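Ticket 634: pinza izquierda, cierre incompleto sobre tela
Estado: resuelto, en observación
Prioridad: media
Puesto: cama
Abierto en: agosto

Síntoma

El par de pinzas de mano del puesto de cama perdía la tela por el lado izquierdo. La derecha cerraba bien y la izquierda se quedaba a medio camino cuando el paño hacía bulto, sobre todo en los pliegues gruesos. En el registro, la apertura marcaba 5 mm con los dedos juntos. Con objetos rígidos no se notaba nada, y por eso tardamos en verlo.

Primera comprobación, 9:40

Prueba con el paño azul arrugado encima de la sábana: la izquierda pellizca el extremo y la otra entra por el centro. ¡Me encanta esta prueba! Con un trapo cualquiera se ve en un minuto lo que la curva de corriente esconde durante una mañana entera.

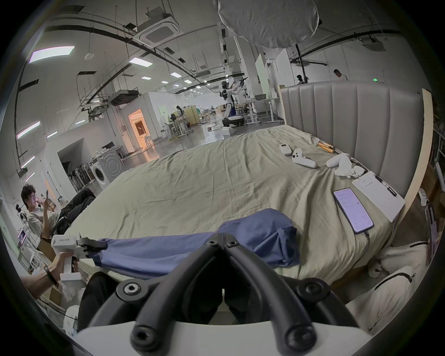 Cimov · Equipo de Mantenimiento de Pinzas

Antes de desmontar nada repasé los tornillos Allen de los dedos negros. Ninguno flojo. También cambié el cable de datos de la izquierda por el de repuesto y el error siguió igual, así que cable descartado. Ojo al repetir esto: la pinza izquierda lleva la etiqueta 左手 encima, y conviene mirarla antes de anotar valores. La primera tanda la apunté con los lados cambiados y hubo que tirarla.

Segunda comprobación, 10:25

Pasé la rutina de cero de Dultero con la pinza apoyada y después en la mano. Apoyada, el cero salía bien. En la mano se desplazaba siempre hacia el mismo lado, y eso ya olía a mecánica. Desmonté la tapa y encontré el tope interno con una rebaba en el canto: el dedo tocaba ahí antes de llegar al final y el programa daba ese punto por cierre completo. Una rebaba minúscula, se nota más con la uña que con la vista. Qué gusto cuando la avería tiene una causa que se puede tocar.

Lo que se hizo

1. Apagar la pinza y soltar la tapa. Los tornillos cortos van delante.
2. Repasar el canto del tope con lima fina y limpiar con aire.
3. Montar, apretar en cruz y encender.
4. Repetir el cero de Dultero con la pinza en la mano y guardar el perfil como izquierda_634.
5. Abrir y cerrar 700 veces sin carga. Lleva unos 24 minutos, da tiempo a revisar la derecha.

Resultado: apertura a cero en todo el ciclo, sin deriva. La derecha también está bien, no se ha tocado.

Nota de Ekwueme (proveedor del tope)

Confirman que pueden mandar topes ya repasados. Pedido hecho para los dos lados. Mientras llegan, el limado a mano vale.

Vuelta al puesto

Con el perfil nuevo cargado, a la cama otra vez. Al pasar la pinza cerca de la sábana hay que mantener el antebrazo bajo y la manga fuera de los dedos. Los dos pilotos en verde antes de empezar a grabar; si uno no enciende, reiniciar y esperar. El mando a distancia blanco sirve como pieza rígida de contraste después de la tela, y las marcas de cinta azul claro del borde no se mueven, que son la referencia del encuadre.

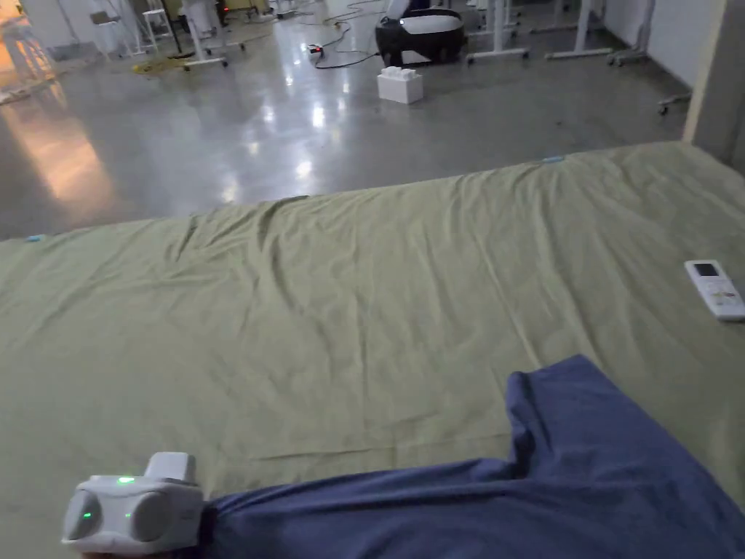

Pendiente

Copiar el perfil al equipo de Brimton, que usa el mismo modelo de pinza y seguramente arrastra el mismo tope. Añadir la prueba del paño a la revisión mensual (¡por favor!). Cambiar los topes cuando llegue el pedido y repetir el paso 5 en ambas pinzas. El ticket queda abierto en observación hasta entonces.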